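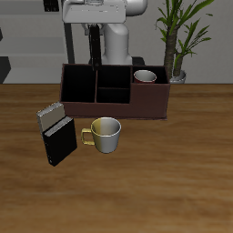
Pandale Tenants' Union Questions Niline's "Simple" Desk Fee

21 June 2021

PANDALE – The Pandale Tenants' Union today asked Niline, the company that manages the Morin office building, to show how it arrived at a new monthly "desk readiness" fee of $538 per suite. The fee is due to start in August.

Niline announced the charge in a two-page letter to small business tenants. The letter says the money will pay for "a tidier, better supplied workplace." It does not say what supplies are included, how often they will be delivered, or what happens to a tenant who already buys its own pens and paper and would like to go on doing so.

"I have read the letter four times and I still can't tell what we are buying," said Myrtle Bellamy, who chairs the union and rents a suite on the second floor. "If it's staplers, that is a lot of staplers."

The union says it has heard similar promises before. Under an earlier program called Standico, tenants paid a one-time charge of $300 for shared storage and a mail room that would be staffed every afternoon. The mail room was staffed for 2 months. The storage area is now locked, and requests for a key have gone unanswered.

Niline's letter also says the program will save each tenant "up to $2000 a year." The union has asked for the math behind that figure. At $538 a month, a suite would pay more than three times that amount over twelve months, before saving anything.

"Maybe there is a spreadsheet somewhere that makes this work," Bellamy said. "We would be glad to look at it."

The union is asking Niline to hold off on the fee, publish an itemized list of what it covers, and let tenants opt out in writing. It has also asked for an accounting of the Standico money.

Tenants who have received the letter are encouraged to keep a copy and to check their lease for language on added services before agreeing to anything. Copies of the union's reply to Niline are available at the front desk of the Morin building.

Contact: Myrtle Bellamy, Pandale Tenants' Union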